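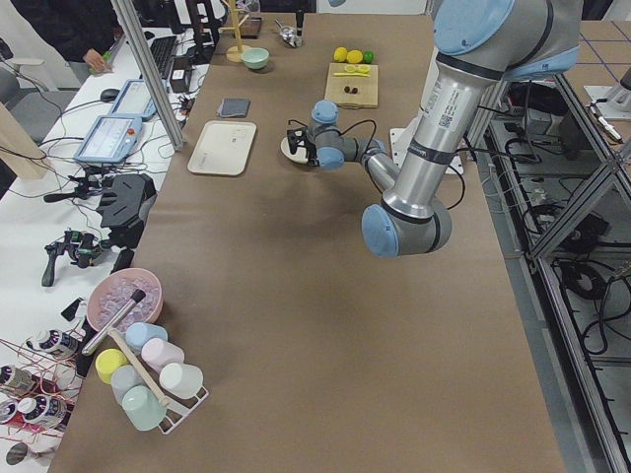 Why does the glass in my slumping molds come out with a hazy, pitted underside?
The kiln wash on the mold is worn, too thick, or was not fully dry when the firing started. Strip the mold, recoat it, and fire a test blank before loading finished work.

Kiln support log, Trakach Glass Studio
Unit: Urkis front-loading kiln, 230 V, five stored programs
Opened: September 1, 2019
Status: closed, one item carried over

Reported problem
Two-layer landscape panels from the beginner class are fusing unevenly. The left half of the shelf reaches a full fuse with rounded edges. The right half stops at a tack fuse, and the texture of the frit is still standing. Same glass, same program, same load. The problem has shown up in three firings in a row.

Separate complaint from the same studio: haze on the underside of slumped bowls. See the question at the top of this page. Handled as a mold problem and not tracked further in this log.

Entry 1
Asked for the program as entered. Segment 1 ramps to the bubble squeeze, segment 2 holds, segment 3 goes to a process temperature of 800 C with a hold of 22 minutes. Anneal and cool follow. Nothing wrong with the numbers. Controller shows no error codes and the process temperature is reached within the usual time.

Entry 2
Asked the studio to check shelf level and clearance. Shelf is level. Clearance on the right wall was less than on the left, because the shelf had been pushed over after the kiln was cleaned. Shelf re-centered. Repeated the firing with scrap strips in all four corners and one in the middle.
Result: small improvement on the right, still not a full fuse. Shelf position contributes but does not explain the whole difference.

Entry 3
Element check, kiln unplugged and cold. Resistance on the left, top and back elements is within the range on the data plate. Right side element reads open. Visual check shows a break near the rear terminal, hidden by the brick lip. Since the thermocouple sits on the left, the controller was reading a chamber temperature that the right side never reached.

Note for anyone with the same symptoms: no error code is expected here. The controller only knows the temperature at the thermocouple. With one element out, the others run longer and the program still finishes - slightly late, if at all.

Entry 4
Replacement element ordered through Kong. First part supplied was for the older chamber and was too short to seat in the groove. Do not stretch an element to fit. Returned and exchanged.

Entry 5
Correct element installed. Terminal nuts tightened, leads trimmed clear of the case. Kiln run empty with the vent plug out, then the corner strip test repeated on the original program.
Result: all five strips at full fuse, edges even. Panels refired from the earlier loads came out flat on both sides. One has a devitrification film on the sky area and will need to be cleaned and capped with clear before another firing.

Cause
Open right side element. Off-center shelf as a secondary factor.

Carried over
The relay was last changed in February and is a Skevik part, not the original. It tested fine, but the contact noise is louder than expected. Studio to log firing times for the next few loads and reopen this ticket if the ramp to process temperature slows down.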